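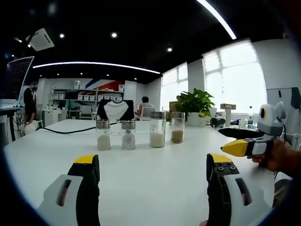

Notes for the Tuesday session, budget talk. Twenty minutes if I don't wander off, and I always wander off.

Hi everyone, thanks for coming back from coffee. I'm Corina Steiner, I do the planning and a good chunk of the purchasing at Kekana, and my talk is about how to spend money on robot equipment without making your finance person cry. I've made mine sigh very deeply. That's Annelies Prantl, second row, please be nice to her.

(Wait for laugh. If no laugh, keep going.)

So, jars. We wanted an arm that can pick up a glass jar of dry stuff and put it somewhere else. Short jars, tall jars, metal lids, grains and powders inside. It sounds like the easiest thing in the world! And I wrote the first budget as if it was. I had one line in it that said "robot," one line that said "gripper," and a line called "other" that I'm still embarrassed about.

Next slide, the first budget. Let them look at it for a bit.

The thing I got wrong was the order. I went shopping for the arm first. The arm is the fun part, you get to watch videos. But what you need to know before you buy an arm is how the fingers meet the jar, and you can learn a lot of that with hand-held grippers and a person at a table. You hold the thing, you close it on a jar, you do it again. If a fingertip can't get around your widest jar, you want to find that out while it's still in your hand and before you've signed for something that gets bolted to the floor.

Our two hand-held units came from Prevton, and with mounts and cables we paid $1,687 for the pair. Spare fingertips were another $277. I fought against the spares. Gebhard Baumgartner, who runs our bench work, asked me how long I thought soft tips last against glass and metal, and I had no answer, so we bought the spares. Buy the spares.

Slide with the cost split. Point at the people line.

Please look at the people line, it's the biggest one. Our plan was 2,000 recorded pickups, and every one of those is somebody's arm and somebody's afternoon. We set aside 9 weeks for it. If you only budget for hardware you'll have lovely equipment sitting on a shelf waiting for someone to have a free morning — I've done that too, at my last job, and it's a sad shelf.

Other stuff that belongs in the plan, from my own list:

Table space. A big table, one you don't have to clear for lunch.
Jars. You need more than you think, and in different heights and widths. They're cheap, but put them in.
What goes in the jars. Full and half full don't behave the same in the hand.
Storage for the recordings. Ask your IT people in July, not in the last week of the quarter.
Window shades. Glass and sun don't get along on camera.

Then the arm. We got quotes from Jidutier and Fereck. Very different documents! One was two pages, the other had a section on freight insurance. I'd say ask both sides the same written questions: what's in the price, who comes out to install it, what a replacement part costs in year three, and how fast it ships. Put the answers side by side in one sheet. Stavros Chrysikopoulos made ours and I'm happy to send it around if you email me.

We haven't signed yet, by the way. Somebody will ask. The hand-held work moved our decision back a quarter and I'm fine with it, Annelies is more than fine with it.

If time is short, skip the leasing slide and go to questions. Mathias Hofstetter has the microphone.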